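Plelava Small Parts on Cloth
README and data card

What this is

Plelava is a folder of photos of household odds and ends laid on cloth and shot from above. Lids, blocks, caps, the stuff that collects at the bottom of a kitchen drawer. There are 300 photos covering 73 arrangements. Jenő Gál did most of the laying out, Heino Lukoševičius wrote the labels, and the two of them disagree about a fair number of those labels. Both sets are included.

Read the section on naming before you use the label file for anything. I was asked to write a card that recommends the set, and I can recommend parts of it.

Files

photos/ holds the pictures, one subfolder per arrangement
labels_a.csv is Heino's pass
labels_b.csv is Jenő's pass
notes.txt is a plain list of disputes, in no order
LICENSE covers text and photos both

The cloth

Beige, large, never ironed. Earlier drafts of this card called it a "neutral background," and I took that out. Wrinkles throw small shadows of their own, and a beige cloth shifts the look of anything pale put on top of it. If your work depends on clean edges, the saturated pieces will treat you well and the wood-colored ones won't. Cropping tightly helps less than you would hope.

The blue lid

Arrangement 12 is the one people ask for, mostly for its strong color and simple outline. It is round royal blue plastic with a raised rim and a small curved pocket on the inside, down at the lower left as it lies.

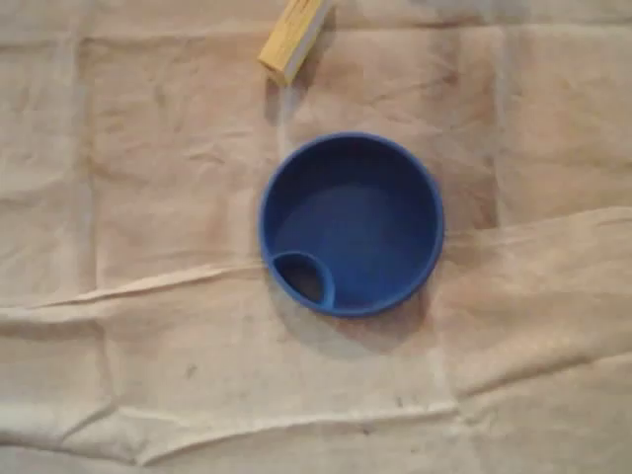
Is it a lid or a shallow bowl?
We file it under "lid," on the strength of the pocket, which resembles the drinking slot on a sippy-cup top. No cup was ever matched to it, so treat the word as a best guess.

Heino's label says "lid, drinking, child." I think "child" is a reach and "drinking" is only slightly better. Jenő's label says "round blue plastic," which can't be wrong and doesn't help anybody sort a drawer. The default export uses "lid" alone. If you merge the two files yourself, expect "lid" and "round blue plastic" to show up as different objects, and fix that by hand.

We had a look through the lids in the Timen and Koppel boxes for a relative of this one. Several were close in size. None had a pocket of that shape, and the Gesitz box had no lids in it at all, whatever the inventory sheet says.

Naming

The rule was supposed to be: name what you can see, then add the use if you are sure of it. In practice the use crept in first. A thing got called a stopper and was a stopper from then on, even after somebody turned it over. I found five entries where the use is plainly invented and have marked them "use doubtful" in both files. There are likely more.

Neighbors are the other weak spot. Many photos have a second object near an edge, and these were labeled in a hurry. The small yellowish piece above the blue lid is the usual argument. One photo makes a good case for a wooden block. In another it could just as well pass for a sponge or a wrapped bar.

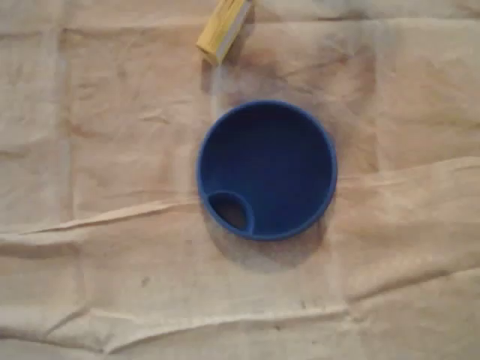 Photo: Jenő Gál / Plelava, arrangement 12

The label for that piece is now "block, material unsure." Please leave it that way if you send corrections, unless you have the piece in your hand.

What it might be good for

Sorting by color. Practicing outlines on round things. Checking whether your own naming rules hold up when two people apply them separately, which was never the plan and may be the best use of the folder.

What I would not use it for

Measuring anything. There is no ruler in the set and no sizes were written down. I would also stay away from any claim about what is in a typical kitchen, given that the contents came out of a handful of boxes picked for convenience.

Known problems

Over 12 photos have a shadow heavy enough to hide part of a rim.
"Cap" and "lid" are used for the same kind of thing in labels_a.csv.
"Tan," "beige" and "natural" are used for the same color in labels_b.csv.
Folder names skip a number in two places. Nothing is missing, the folders were merged.

Corrections

Send them as a line of text: folder name, old label, new label, and what you are basing it on. "Looks like one I own" will be read but not merged. The next round of fixes goes in during June.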